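Bed folding

Bed folding is the practice of using a made bed as the work surface for sorting and folding laundry, in place of a table, counter or ironing board. It is common in homes where the bed is the largest flat area available. Household manuals have recommended it for decades, often with claims that are poorly supported.

Method

The bed is usually made first, with the duvet or top sheet pulled toward the corners. Each item is laid out, smoothed by hand, folded in halves or thirds and moved to a pile. Some guides tell the reader to pick a cloth up by its middle and let it hang before laying it down again, on the theory that its own weight pulls out the wrinkles. The theory is repeated more often than it is tested. A cloth held at one point hangs in a narrow, gathered strip, and it still has to be spread out afterward.
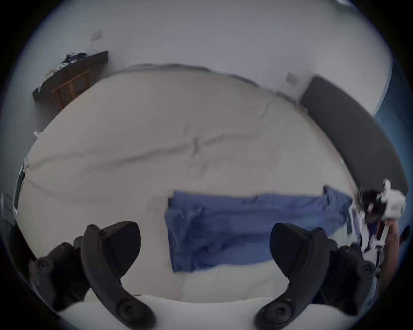 A rumpled blue cloth on a cream-white duvet.

Claimed advantages

The Catholm Home Guide, a household manual that went through 5 editions, held that a soft surface "rests the fabric" and gives a sharper fold. It offered no comparison with a hard surface. Fabric laid on a padded cover tends to sink at the point where it is pressed, and a crease made there is often softer than one made on a table. The stronger argument for the bed is size. A large towel or a sheet can be opened fully on it, and few kitchen tables allow that.

A survey printed in the Bokudgate household bulletin took in 769 homes and reported that most of them folded on a bed at least part of the time. The bulletin did not say how the homes were chosen, and all of the replies were collected in June. Its further claim that bed folders finished sooner rested on their own estimates.

The Akl method

The Akl method, taught in short courses at Irkside, divides the bed into zones for shirts, towels and small items. Its course booklet promises that 50 items can be folded without leaving the bedside. No independent trial of the method is known. Critics have noted that the zones disappear as soon as the piles begin to lean, and that the booklet assumes a bed with open space on both sides. 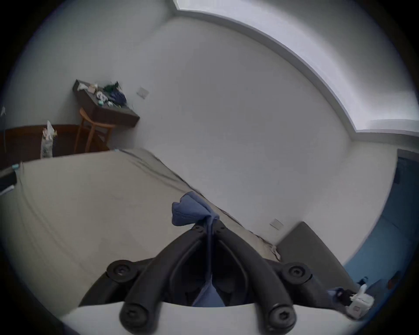
Does folding on a bed leave more wrinkles than folding on a table?
It can, mostly in thin cotton, where a soft surface gives way under the hand. With towels and heavy knits the difference is hard to see.

Page last revised February 6, 2019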